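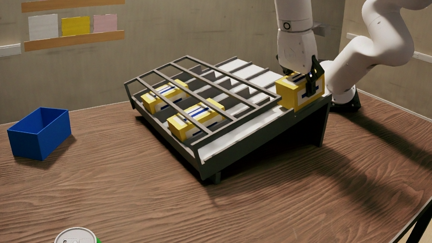 Box held at the top of the rack, two boxes in the lanes under the grille.

31 May 2024
Flow rack restock, sim only. Komberg planner, Bidar for box pose, Portela for the arm control. Akosua Frimpong on perception, me on the planner side, Santosh Gautam reviewing the logs in the afternoon.

Goal for the day: find out why the place step stalls above the rack. The pick has been fine since the grasp width change. The place is where runs time out.

Baseline first, nothing changed from the last merged config. Ran 60 episodes, seeds fixed, recording joint targets, measured joints, gripper width, box pose from Bidar and ground truth box pose from the sim. Ground truth is for scoring only. Komberg doesn't get it. I checked the config dump this time, after what happened with the bin tests.

Failures in the baseline fall into two groups when I sort by the last state the task machine was in:

a) stuck in PRE_PLACE, planner returns a path, controller never reports arrival
b) stuck in PLACE, planner returns no path at all

Group (a) is the larger one. Took that first.

PRE_PLACE is a pose over the raised end of the rack, box just past the end of the grille, long side of the box lined up with the lane. The arrival check compares measured pose to target pose and wants both position and rotation inside tolerance for a hold time. Plotted the error for the stuck runs. Position settles quickly. Rotation settles to a small constant offset about the wrist axis and stays there. No oscillation, no drift. The offset is just larger than the tolerance, so the check never passes and the run sits until the watchdog kills it.

Looked like a controller gain problem. Raised the wrist gain in Portela and got the same offset to the last digit I print. So the controller is going exactly where it is told and the check is comparing against something else.

It is. The planner quantizes the final yaw when it builds the goal, to cut down on duplicate goals in the cache. The arrival check uses the unrounded goal from the task file. Whenever the requested yaw falls between two steps, the difference stays in the error for good. Lane direction in the current scene falls between two steps. In the old flat shelf scene the lanes ran along the world axis, which is why this never showed up there.

Fix: arrival check now reads the goal back from the plan message. Left the quantization alone for now. Santosh wants it removed. My view is that it should stay but be applied when the goal is created, so every consumer sees the same number. To discuss.

Second run, same seeds, only this change. Group (a) is gone. Group (b) unchanged, plus a few that used to die in (a) now get far enough to die in (b). Expected.

Group (b), no path in PLACE.

The place motion is short: tilt the box to match the rack slope, move down and in, open, retreat. Komberg reports start state in collision. Dumped the contact pairs. Always the same pair, held box against the first rail of the grille.

From the rendered view the box is clear of the rail at that moment. In the planner's scene it is not. Two possible causes, attached box too big or rail too big. Checked both.

Attached box: the planner takes the size from the Bidar output and pads it. Padding is 15 mm per face. I remember setting that when we were picking out of clutter with poor poses. It is far too much next to a rail. Nothing in the code resets it after the pick.

Rail: the collision mesh for the rack is one convex hull per part. The grille had been exported as a single part, frame and bars together, so its hull is a solid slab. The planner thinks the rack has a lid. Placing at the open upper end works if the slab ends where the real grille ends, and it does, but with the padding on the box there is overlap.

So it's both. Split the grille into separate bars in the collision export, one hull per bar. Planning time went up a bit from the extra geometry, still under the limit. Padding is now a parameter of the task phase. Kept the old value for APPROACH and PICK, much smaller for PRE_PLACE and PLACE. Also made the planner log the padding in use with every request. It should have been doing that from the beginning.

Side effect of the bar split: Komberg now finds paths where a finger dips between two bars during retreat. Legal by the collision model and no contact in sim, but I don't want it on hardware. Added a keep-out volume over the top face of the grille, active in RETREAT only. It's ugly. Kurach (the task layer) has to switch it on and off, and if a run is aborted in RETREAT it stays on. Wrote a cleanup call in the abort handler. Needs a test. 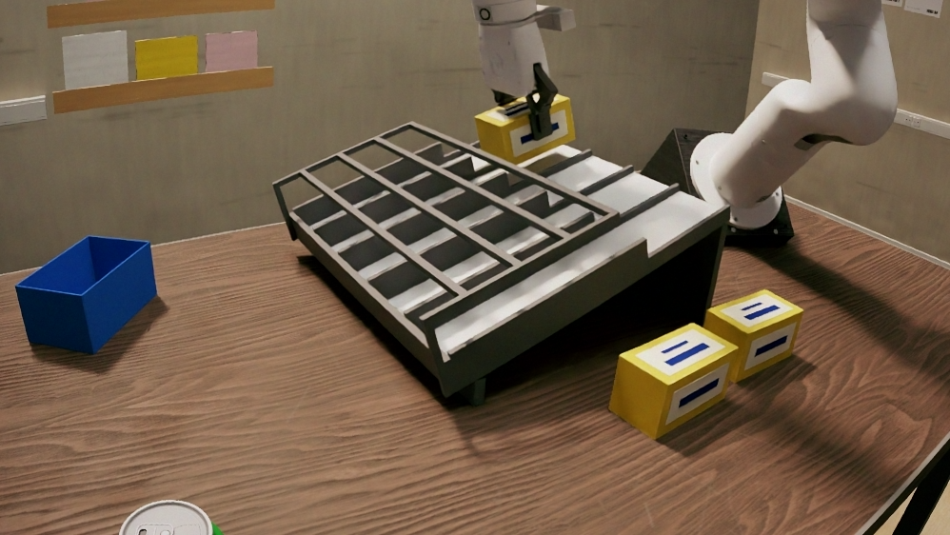 Box over the back end of the rack, two more on the table at lower right.

Perception notes, from Akosua.

With two boxes standing nearly in contact on the table, Bidar sometimes merges them into one detection and returns a long box with a center in the gap. The boxes carry the same labels with the same blue bars, so the template matcher has nothing to tell one from the other. It gets worse when the near box hides part of the far one. The depth step between the two is small from the main camera and the segmentation smooths over it.

She tried three things:

1. Lower smoothing on the depth image. Splits the pair more often, but the shadows on the table start to break off false segments in the color mask.
2. Size prior. We know the box dimensions, so reject any detection longer than one box and rerun the segmentation on that region with a forced split. Works well. Costs one more pass, only when it triggers.
3. Use the label corners instead of the box outline. Good when both the top and side labels are visible. Falls apart when the gripper covers one of them, so it can't be used for tracking the held box.

Keeping 2. Item 3 stays on her branch, might be useful as a check on yaw.

Related: pick order. Kurach was choosing the box nearest to the robot base. When that is the rear one of a close pair, a finger has to go into the gap and the grasp planner often refuses. Changed the cost to prefer the box with the most free space on the two grasp faces. Ties go to the nearer one as before. There is an argument for planning the full pick order up front. Skipped that, the scene is re-read after every pick anyway.

Latency. Full cycle of perception plus planning is around 600 ms when the forced split doesn't trigger. I didn't profile the case where it does. Most of the time is spent in the collision scene update, because we rebuild the whole thing on each request including the rack, the bin and the table. None of those move. Static geometry should be loaded once and only the boxes updated. Ticket opened against Komberg, assigned to me.

The blue bin is in the collision scene too and has no part in this task. Left it in. It does cut off some elbow-out solutions on the left and I'd like to see those stay blocked until we have looked at the bin task with the same build.

Release.

Discussed with Santosh how to decide that the box has been let go properly. At present: gripper width above threshold, then retreat. That says the fingers opened, nothing about the box. On a slope it should move off by itself once free. Proposal is to hold the fingers open for a short wait, read the Bidar pose again and require that it has changed along the lane direction. Two concerns. Bidar's view of the lane is crossed by the grille bars, which cut the box outline into strips. And a box that stops directly behind another one in the same lane may travel only a short way. Santosh suggests checking only that the box is out of the space between the fingers, whatever it does after that. Simpler, and doesn't need a good pose. Going with his version.

Log handling.

Portela wrote 1,699 log files into the shared folder over the day, as it opens a new file on every controller reconnect and the task layer reconnects at each phase change. Santosh couldn't match them to episodes. Added the episode ID and phase to the file header. Reconnecting on every phase change is wrong in any case and probably dates from the time when the gripper had a separate driver. Will ask before removing it.

Changes merged today:
arrival check reads goal from plan message
grille collision mesh split per bar
padding per task phase, logged
forced split on oversize detections
pick cost uses free space at grasp faces

Not merged:
RETREAT keep-out (no abort test yet)
release check, Santosh's version
static scene loading

Open questions:
Where to round yaw. See above.
Does the small PLACE padding survive real pose error? In sim the Bidar noise model is the one fitted last October with the old camera mount. Akosua thinks it is too kind on rotation. She'll refit it from the new calibration set before anybody quotes numbers from these runs.
Lane assignment. Kurach fills lanes in index order and never looks at what is already in them. Fine with the rack empty at reset, wrong for any other start state.

Next session: rerun the baseline seeds on the merged build, all changes on, then once more with the padding put back to the old value everywhere, to see how much of group (b) came from the mesh alone. Keep the plan messages this time, they were left out of the recording list again.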